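Prurness project, July report to Alurero
Prepared by Sólveig Hedegaard

We now hold 1,829 table-clearing examples, 17 of them struck out at review. The plates remain more patient than the staff. 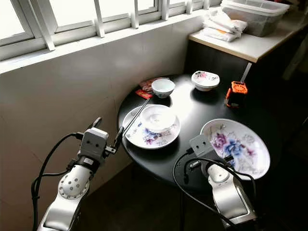

Right gripper against the flowered plate, July.

Esben Ásgeirsdóttir has relabelled the chopsticks, which the model had filed under cutlery, then under edge of table. Window glare on the black top still upsets it, and we are leaving the glare in.
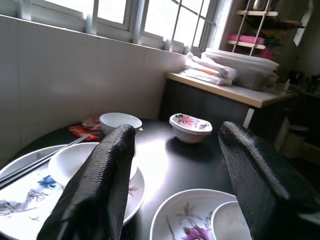 Wrist view of the same table, bowls and oval dish.

Still owed: 2 sets of spare fingertips from Cladidwood, promised for Saturday.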